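30/03/2021

Tuesday, and I finally got round to the flower bench (well, the flower end of the room, it hasn't earned the name bench yet). Swapped in the narrow white vase, white blossoms, plenty of leaf left on. I'd stripped most of the greenery off last time and it looked bald, so this time I let it flop out both sides and I like it so much better! Against that big plain wall the green is the only colour you get.

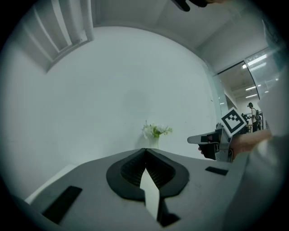

Kristóf reckons the neck is too tight for that many stems and they'll be gasping by Thursday, and could I please recut them on a slant before I go home. Fair enough. Did that at lunch, took 2 cm off each, fresh water, half a sachet of the Evirex food.

Still to sort: Réka wants something taller for July when the wall gets repainted (she's keen on a grey, I'm not sold). The Veres catalogue has a cylinder at 373 mm, $55 plus freight, which seems a lot for a tube. Will ask Anqi if the Provard order can carry one more item.

Note to self, the good snips are in the second drawer, not on the hook. Put them back there.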